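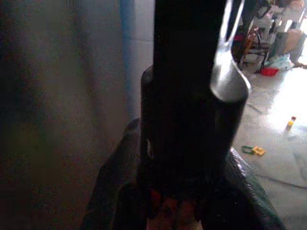 # Trimer opens packing and storage counter for awkward household items

**January 21, 2026** – Trimer has opened a counter for customers who need to pack and store household items that don't fit a standard carton. The service runs out of the company's Lindemann Street depot and is open to walk-in customers as well as account holders.

The counter takes single pieces and small lots. Lamp stands, tripods, garden fittings, curtain hardware and poles of all kinds are accepted, along with parts from furniture that has been taken down for a move. Customers can pack their own goods at the benches or leave them with staff.

Dark plastic sheeting and metal clips are kept at the counter beside the usual tape, labels and cartons. Sheeting is sold by the metre. Clips belonging to an item should stay with it and be noted on the label, so that they come back to the customer in the same parcel.

"Most of what people bring us is an odd shape, and it has usually been sitting in the garage for years," a Trimer spokesperson said. "They want it off the floor and they want to find all of it again when they unpack."

The storage area behind the counter covers 3,875 square feet and has space for 1,000 labelled lots. Each lot is recorded in Trindance, the company's booking system, which sends the customer a list of contents by email. The minimum storage period is seven days. Items may be picked up at the counter or delivered to any of 61 postal areas served by the depot.

Food, fuel, batteries, paint and live plants are not accepted. Glass must be declared when the booking is made. Anything with a sharp edge or a grey or black finish that marks easily should be wiped down and wrapped before it is placed on the shelving.

Trimer plans to add a second counter at its Pondetti Road location in August. Hours and bookings there will be announced closer to the opening.

## About Trimer

Trimer provides packing, storage and local delivery for households and small businesses.

Media inquiries may be left at the Lindemann Street counter during business hours.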